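Ticket 726 — Invoice PDF comes out with empty pages
Status: Waiting for customer
Product: Sorkeo Billing
Opened by: Amarachi Sani

Tuesday, October 22, 2019
Hello, since the last update I cannot print invoices longer than one page. The first page is good, but page two and the next ones are white. Invoice 680 is one of them. Short invoices print well. I tried with two browsers and the result is the same.

Reply from support
Thank you for the clear report. Please open Settings, then Print, and tell us which template is selected. Please also send the error code, if there is one. 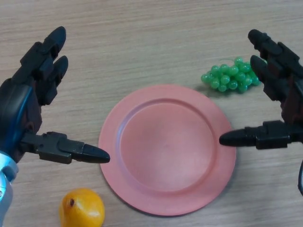
Customer
The template is "Marinescu wide". There is no message on the screen, but in the log I found code 203. I changed to the standard template and all pages came out — only the logo is now too small. We have used the wide one from April without problems.

Reply from support
Code 203 means the footer is higher than the template allows. Please set the footer height to 20 and print invoice 680 again with the wide template.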